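Jodside Mill Releases Revised Care and Repair Specification for Woven Upholstery Cloth

MOTTRAM, February 2018. Jodside, a manufacturer of contract upholstery fabrics, has released a revised care and repair specification for its woven seating range. The document replaces the 2 separate guides previously issued to upholsterers and facility managers, and applies to all cloth supplied from the Mottram mill.

The revision consolidates cleaning, storage, cutting and repair instructions into a single reference of 22 pages. Tolerances for shade variation between dye lots are now stated in the main body instead of an appendix, and each fabric code is cross-referenced to a cleaning class.

"Upholsterers were working from one guide and cleaning contractors from the other, and the terms did not match," said Viorica Zupan, technical manager at Jodside. "Nap, face and grain direction now have one definition each, used throughout."

Principal changes are as follows.

Storage: rolls are to be kept horizontal on a core, away from direct sunlight, and rested for 10 hours at workroom temperature before cutting.

Cutting: panels for a single piece of furniture are to be taken from one dye lot and laid in one direction. Rotating a panel by 90 degrees to save cloth is no longer permitted on visible surfaces.

Cleaning: water-based spot cleaners are approved for wool-blend and polyester codes. Solvent cleaners require a test on a concealed area.

Repair: small snags are to be drawn through to the reverse with a latch needle. Pulled yarns must not be trimmed at the face.

The specification was prepared with Betelbridge, a furniture repair workshop that handles warranty work for the mill. Arben Ristić, workshop supervisor at Betelbridge, reviewed the sections on panel replacement and seam allowances.
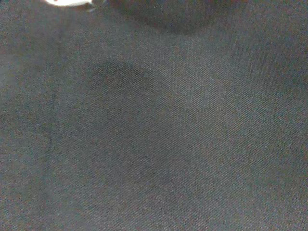

Grain direction has been given its own section, as it accounts for most of the enquiries received by the technical desk. Installers are asked to establish the face of the cloth before marking out. On a dark grey twill, the fine ribs run on a slant from lower left to upper right, and this slant should be matched across adjoining panels. Chalk marks are to be made on the reverse only.

The specification takes effect on release. Orders already cut may be completed under the earlier guides until the end of August. Printed copies will be included with trade sample sets, and existing account holders may request replacements through the technical desk.

Media and technical enquiries: Kerstin Lindqvist, Jodside, Mottram.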